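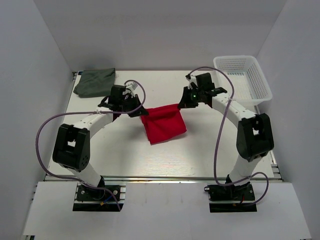

Home | Files | Data card | Issues

# Adwood Shirt Folding

Demonstrations of two-arm garment folding, recorded at the Jorholm lab and used to train the Brumitz policy. Last updated Mar 7, 2023.

## Contents

- 200 teleoperated episodes, of which 50 are held out for testing
- 6 starting states, from flat to crumpled
- joint positions and gripper commands for both arms

## Method

The policy predicts a short run of actions for both arms at once. Erraji, our older baseline, plans one pick at a time and often drops the second corner. We trained each model with 3 seeds and report the median – the raw results are in the eval folder.

A fold counts as a success if the sleeves end up inside the body and the operator doesn't step in. Most failures come in the spreading stage, where a gripper closes on two layers instead of one. In the folding stage the arms work on the red T-shirt from the left and right sides of the table.
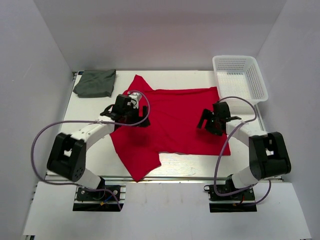

A reader on the issues page asked whether the two-layer grasps were removed from the training split, as they had seen the policy repeat them on thinner fabric. They are still in. Each is marked with a flag in the episode notes, so they can be filtered out before training.

## Known limits

One table, one lighting setup. Long sleeves have not been tested.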